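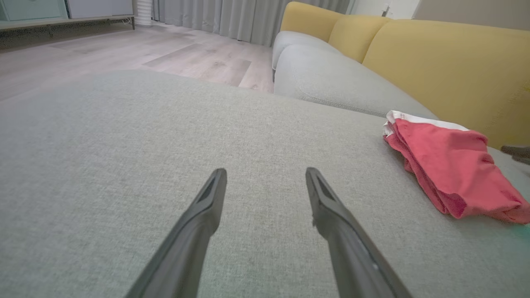
Astthorpe Community Boards > Home & Laundry > Is it worth fixing colour run, or do I just bin the lot?

marlpit_jan
Nov 28, 2023
Okay so I did the thing. Put a new maroon bath mat in with a load of lights at 40 and now I own four pink pillowcases, a pink bra and a tea towel that used to be from Coşkun (the bakery on the corner, they give them out at Christmas) and is now a sort of salmon. I've rewashed it all once on cold and it's maybe a shade lighter? Haven't dried any of it yet. What do people use? My mum swears by bleach, but my mum has also ruined a lot of towels.

tubthumper759
Do NOT put it in the dryer. Keep everything damp, get a tub of oxygen soaker (the powder, not the spray) and leave the lot in a bucket of warm water overnight. Check the tag on the bra first. I've rescued school shirts that way that looked completely hopeless.

pliltier_fan
I'll disagree with the overnight bit. Four hours is heaps, after that the water's gone cold and you're just leaving your elastic to suffer. I use the Pliltier powder and do two short soaks with fresh hot water for cottons. Two short beats one long every time, in my laundry anyway.

tubthumper759
We've had this argument before haha. Overnight has never hurt a thing of mine.

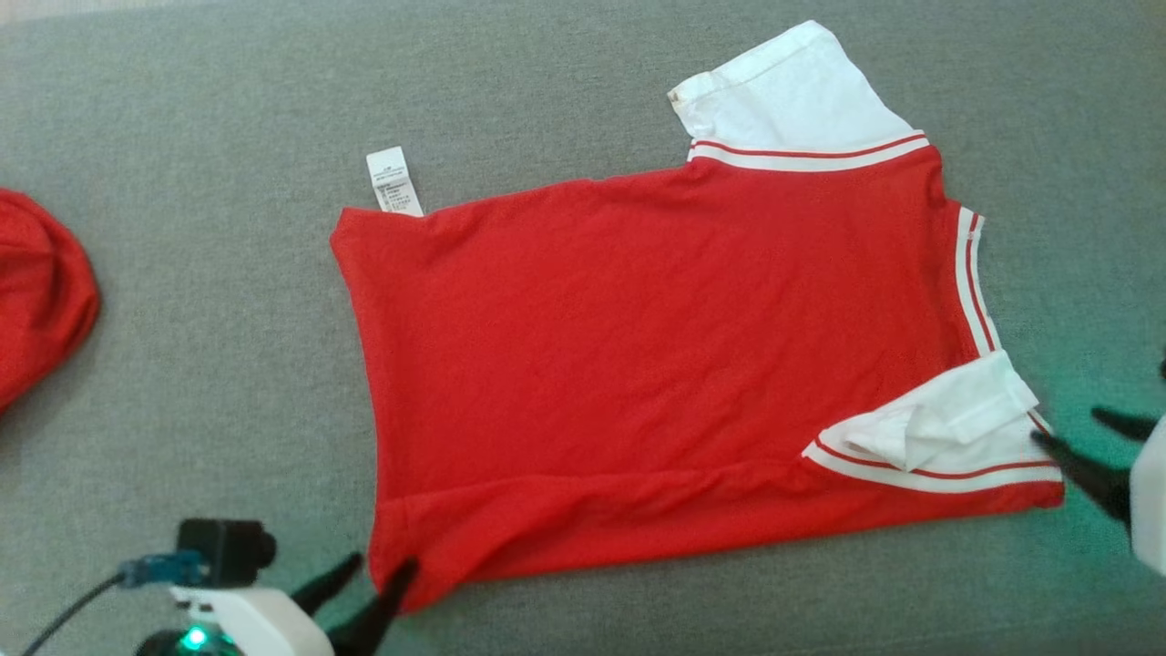
greywater_gus
Two-colour clothes are where the soaking advice gets dodgy, and I reckon that's worth saying before somebody reads this thread and chucks a footy jersey in the bucket. Pillowcases are easy, they're one colour and you can go as hard as the fabric allows. But take a red tee with white sleeves like this one: the colour you want gone and the colour you want to keep are sewn right next to each other, and there's striped trim where they meet just to make life harder. I wouldn't go near that with a long hot soak. Cool water, plenty of it, keep it moving, and don't leave it sitting in a heap with the red pressed up against the white. And read the care label — I know, I know, but some of them say wash separately and they mean it.

marlpit_jan
Noted! Luckily everything of mine is plain. Or it was.

dot_and_carry
Can I put in a word for colour catcher sheets? I know half of you think they're a con. I put one in with every mixed load and it comes out grubby lavender, so it must be catching something.

greywater_gus
It's catching the loose dye that would've mostly gone down the drain with the rinse water. I ran without them for a year and noticed no difference at all. Sorting is free.

dot_and_carry
Sorting is free if you've got enough washing to make two loads! I live alone. I'd be waiting until May to fill the machine with whites.

tubthumper759
Ha, that's fair. I'm with dot on this one. They're up to 10 bucks a box at Stuledeo but the no-name ones seem the same to me.

pliltier_fan
Back to bleach — Jan, please don't use the chlorine stuff on the bra. It goes yellow and the stretch dies. On 100 per cent cotton pillowcases you could, well diluted, if the soak doesn't shift it. I'd still try the soak twice first.

marlpit_jan
Right, bucket's going as I type. I split the difference and did six hours, so you can both be cross with me. Water has gone a truly horrible pink. Bra is in the sink by itself in cool.

tubthumper759
Pink water is good news!

marlpit_jan
Update: pillowcases are white again, or white enough that I'm not looking at them sideways. Bra is about ninety per cent there and no one's inspecting it. The tea towel is still salmon and I've decided I like it. The bath mat has been washed alone three times now and is STILL bleeding, does that ever stop?

greywater_gus
Some never do. I'd take it back to the shop.

dot_and_carry
Try it with a catcher sheet first :)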